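Sketeck P2 Tabletop Etching Press - Review
Ayman El Idrissi
10 Jan 2023

The P2 is a geared tabletop press for intaglio and relief work, sold by Sketeck as a flat-packed kit. The unit under review was bought at list price in December and has been used mainly for drypoint and line etching on copper and zinc, with a few linocuts.

Assembly
The side frames, rollers and gear train come separately. The instructions are clear except on page 4, where the upper bearing blocks are drawn upside down. The grease fittings should face out. Two people are needed to seat the lower roller. The frame bolts want a second tightening after the first day of printing, and the manual leaves this out.

Rollers and bed
Both rollers are solid steel and ground true. A straightedge laid along the upper one showed no light at any point. The bed is phenolic sheet, 900 mm long, with stops at both ends. It takes a quarter-sheet print with proper margins and a half sheet with very little to spare. The edges of the bed arrive sharp and will cut a felt blanket within a week if left as they are. Ten minutes with a file fixes this.

Pressure
Pressure is set by two screws, each with its own dial gauge. The gauges repeat well. A setting noted for a hard-ground etching on 300 gsm cotton paper gave the same plate mark and the same depth of black on the next session. The screws have some play in the first quarter turn, so pressure should always be approached from above the mark and wound down to it.

Printing results
I pulled the same line etching on the P2 and on my old Usanero, with the same ink, paper and blankets. Fine cross-hatching held better on the P2, chiefly at the trailing edge of the plate, where the Usanero tends to go gray. Drypoint burr printed full and soft for the first several impressions and then wore at the usual rate. Aquatint was even across the plate. Deep open bite needed a third blanket, and at that thickness the handle becomes heavy work - the gear ratio is a little too high for this kind of plate.

For relief, the supplied runners are too low for type-high blocks. They are fine for mounted or unmounted lino.

Blankets
The felts in the box are thin and shed fibers onto damp paper. I replaced them with a woven set from El Fassi and would budget for the same from the start.

Durability
Sketeck rates the gear train for up to 3,000 impressions between services. I am nowhere near that and cannot comment. There is no rust on the rollers after storage in an unheated room, with a light wipe of oil after each session.

Compared with the Murirar
The Murirar has a wider bed and a better handle, but its single central screw makes side-to-side pressure hard to correct. For small plates I prefer the P2. Anyone printing larger than a half sheet should look at the Murirar or a floor press.

For: accurate gauges, true rollers, good edge definition.
Against: poor felts, sharp bed edges, high gearing, low runners.

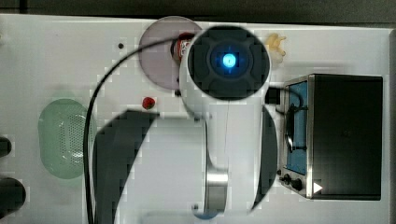 White robot arm with a blue light, over a white tabletop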